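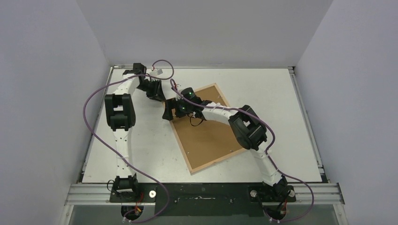 Two robot arms on a shared mounting plate, viewed from above.

Sports and Numbers
Handout for Unit 6: Home Court

Read before class. Bring it with you, with writing on it. A clean handout tells me one of two things, and I have stopped guessing which.

1. The claim

Every broadcast has a moment when the announcer says the home crowd is worth a few points. The size of "a few" depends on the score at the time. If the home team is up by six, the crowd is a sixth man. If it is down by twenty, the crowd has been "taken out of it," and we hear no more about the subject until the next game.

Our job this week is to turn that into something we could be wrong about. Home teams win more than half their games in most basketball leagues that anyone has bothered to study. That part is not in dispute. The argument is over why, how much, and whether your favorite explanation can be separated from everybody else's.

2. The working case

We will use the Kevisska League, a regional men's league, and three of its clubs: Brilach, Tarigan and Lisurville. The season sheets are in the course folder. They were typed by hand and they look it.

Lisurville went 11–3 at home. That is a winning percentage of .786, and if you read the local preview for the following season you would think the building had done it alone. The preview mentions the noise in four separate paragraphs.

Average attendance at Lisurville: 1,089.
Average attendance at Tarigan: 1,821.

Tarigan lost more home games than it won. So either noise works differently in Tarigan, or we need to keep reading.

3. Home record is not home advantage

This is the mistake that costs the most points on the exam every year. A good team wins at home. A good team also wins on the road. A home record standing by itself tells you that the team is good, or that its visitors were bad, or that it likes its own rims.

What you want is the gap. Take the home winning percentage and subtract the road winning percentage. Better still, take the average scoring margin at home and subtract the average margin on the road, then cut the result in half. The halving trips people up. The difference between home and road contains the boost a team gets at home and also the penalty it pays when someone else is at home. If you want the value of one home floor compared with a neutral gym, you only get to keep half of it.

Margins are better than wins for a short season because a win is a blunt thing. A one-point win and a thirty-point win look identical in the standings and felt very different to the people on the bench.

4. The usual suspects

Crowd. Popular, loud, hard to measure. Attendance is a poor stand-in for noise, as anyone who has sat near a middle school pep band can confirm. Big crowds also show up for good teams, so a link between attendance and winning may be running backward.

Travel. The road team slept on a bus or in a motel. Brilach is the league's outlier on the map, and every trip there involves a mountain road that closes for parts of February. Keep this in mind when you get to the exercises.

Familiarity. Sight lines, floor, lighting, the dead spot by the left corner that the home guards know to avoid. Lisurville's gym is shorter on space behind the baskets than the others, and visiting players complain about it in print.

Officials. Studies in several sports have found small tilts toward the home side on judgment calls. Small is the operative word. Your uncle's estimate is larger.

Schedule. Leagues do not hand out rest days evenly. If home teams are usually the rested teams, some of what we call home court is just sleep.

You may add a suspect of your own. "They wanted it more" will be returned without comment.

5. How small is a small sample?

Fourteen games is small. Flip a fair coin fourteen times and you will see heads come up 11 or more times in just under 3 percent of tries. That sounds rare until you remember how many teams there are, how many seasons they play, and that we picked Lisurville after looking at the standings. Go hunting through a whole league for the odd record and you will come home with one.

This is selection, and sportswriters are not the only ones who do it. Some of you did it in the Unit 4 papers – I have kept copies.

6. Things that would help

Games on neutral floors. The Kevisska League plays a handful at the preseason tournament, and nobody's starters last past the third quarter, so handle those with tongs.

Teams that changed buildings. If a club moves across town and its edge dips for a year, familiarity looks better as an explanation. If the edge stays put, travel and crowd look better. One club moving once is an anecdote. Write it down anyway.

Games played without spectators. Where leagues have done this, we can see what is left when the crowd is gone. The reading for Thursday covers a few such cases, and the results do not line up as neatly as either side would like.

7. Exercises

a) From the season sheets, compute the home and road scoring margin for Brilach, Tarigan and Lisurville. Halve the difference. Show the halving.

b) Rank the three clubs by home record, then by your answer to (a). Explain any change in order in two sentences. Two.

c) Brilach's visitors travel farthest. Remove the February games and run (a) again for Brilach. Say what you expected before you say what you got.

d) Find one sentence in a game story that credits the crowd. Rewrite it so that a reader could check it. If the sentence dies in the process, hand in the remains.

Spreadsheets are fine. Label the columns. Last year I received one with a column called "stuff," and it was the most important column in the file.

Unit 7 is on streaks and shooting slumps. Leave the season sheets in your folder; we need them again.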